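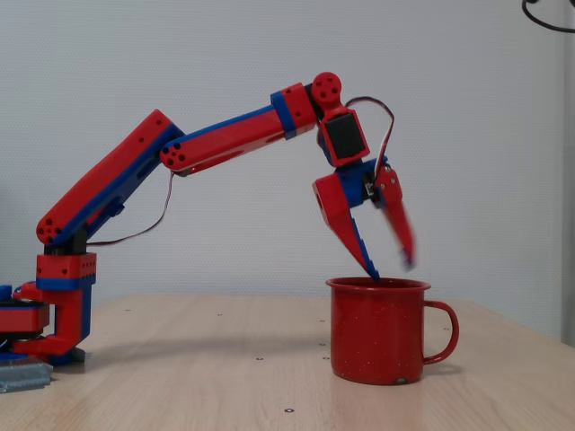 ## 3. 머그컵은 누구의 것인가: 공유 탕비실의 소유 표시 관행

### 3.1 왜 하필 컵이었나

처음부터 컵을 연구하려던 건 아니었다. 나는 원래 공유 오피스의 회의실 예약 분쟁을 보고 있었는데, 면담만 했다 하면 이야기가 자꾸 탕비실로 새는 것이다. 회의실 얘기를 물으면 다들 점잖게 대답하다가, 컵 얘기만 나오면 목소리가 커진다(녹음 파일 파형만 봐도 안다!). 세 번째 면담이 끝나고 나서 공동 연구자인 Saadet Toprak에게 메일을 보냈다. 주제를 바꾸자고. 답장은 한 단어, "드디어"였다.

그래서 이 절에서는 공유 탕비실에서 사람들이 자기 컵을 어떻게 '자기 것'으로 만드는지를 다룬다. 이름을 써 붙이는 사람도 있고, 선반의 특정 자리에만 두는 사람도 있고, 아무 표시도 안 하면서 남이 쓰면 몹시 서운해하는 사람도 있다. 나는 세 번째 부류에 제일 관심이 갔다. 고백하자면 나도 그쪽이다.

### 3.2 현장과 자료

조사는 Lostolgate와 Plerden, 이렇게 공유 오피스 2곳에서 했다. Lostolgate는 층마다 탕비실이 있고 컵은 각자 가져온다. Plerden은 운영사가 흰 컵을 비치해 두지만 개인 컵도 막지는 않는다. 이 차이가 나중에 꽤 중요해진다.

자료는 입주자 40명의 면담과 탕비실 게시물 167건이다. 게시물이라고 하면 거창한데, 냉장고에 붙은 쪽지, 싱크대 위 안내문, 입주자 게시판에 올라온 글을 다 합친 것이다. 면담은 3월에 시작했고 한 사람당 한 번씩만 했다. Şengül Ersoy와 내가 따로 코딩한 뒤 어긋나는 항목은 만나서 맞췄다. 제일 오래 다툰 항목은 "컵 좀 제자리에"라는 쪽지였다. Ersoy는 규칙 고지로 봤고 나는 소유권 주장으로 봤는데, 결국 두 코드를 다 달기로 했다. 솔직히 지금도 내가 맞다고 생각한다.

그림 1. 탁자 위에 놓인 빨간 법랑 머그컵.

### 3.3 표시하는 사람, 표시하지 않는 사람

면담 참여자들의 말을 모아 보면 소유 표시는 크게 세 갈래로 나뉜다. 이름이나 스티커처럼 글자로 하는 표시, 자리로 하는 표시, 그리고 생김새로 하는 표시다. 앞의 둘은 사무실 공간의 영역성을 다룬 연구에서 흔히 보던 이야기라 놀랍지 않았다. 재미있는 건 마지막이다. 색이 튀거나 재질이 다른 컵을 고르는 사람들은 그걸 표시라고 생각하지 않는다. 그냥 취향이라고 한다. 그런데 조금만 더 물어보면 이런 말이 나온다.

> "누가 봐도 회사 컵은 아니잖아요. 그러면 임자가 있다는 거죠. 이름까지 써야 하나요?" (Lostolgate, 디자이너)

법랑 컵을 쓰는 사람들이 특히 이런 식으로 말했다. 도자기 컵은 섞이기 쉽지만 법랑은 손에 쥐면 바로 다르다는 것이다. 이가 나간 자리까지 기억하는 참여자도 있었다. 반대로 Plerden의 흰 컵은 글자를 써도 별 힘이 없었다. 유성펜으로 이름을 써 둔 컵이 버젓이 다른 책상에서 나왔다는 얘기를 여러 번 들었는데, 가져간 쪽은 대개 이름을 못 봤다고 한다. 나는 이 말을 믿는 편이다. 똑같이 생긴 컵이 줄지어 있으면 사람은 글자를 읽지 않고 그냥 집는다.

### 3.4 쪽지의 말투

쪽지 얘기를 안 할 수가 없다(원고 분량이 허락했다면 한 장을 통째로 썼을 것이다). 개인 컵이 사라졌을 때 붙는 쪽지는 처음에는 거의 예외 없이 공손하다. "혹시 보신 분 계시면"으로 시작해서 웃는 얼굴로 끝난다. 두 번째 쪽지부터 웃는 얼굴이 빠지고, 그다음에는 "혹시"가 빠진다. 이런 연쇄가 온전히 남아 있는 경우가 12건이었고, 그중에는 입주사 Kondovex의 한 직원이 혼자 쓴 것도 있다. 본인 허락을 받아 마지막 문장만 옮긴다.

> "돌려주세요. 묻지 않겠습니다."

면담에서 이 문장을 다시 읽어 주자 그분은 한참 웃더니, 컵값 때문이 아니었다고 했다. 아침마다 그 컵으로 첫 커피를 마셔야 일이 시작되는 느낌이 있었다고. 비슷한 말을 한 참여자가 적지 않았다. 그러니 소유 표시를 재산 보호로만 읽으면 놓치는 게 많다. 이들이 지키려는 것에는 하루의 순서도 들어 있다.

### 3.5 자료의 한계

두 곳 모두 입주자가 자주 바뀌는 건물이라, 오래 같이 일한 사람들 사이의 탕비실에는 그대로 적용하기 어렵다. 사전 면담을 했던 Uçar는 가족이 운영하는 작은 인쇄소인데, 거기서는 컵 주인을 묻는 질문 자체를 이상하게 여겼다. 그 면담은 분석에서 뺐고, 다음 절에서 비교 삼아 짧게만 언급한다. 또 쪽지는 누군가 떼기 전에 찍어 둔 것만 남아 있다. 특히 화난 쪽지는 쓴 사람이 금방 떼어 버린다고 하니, 우리가 모은 말투는 실제보다 조금 얌전할 것이다.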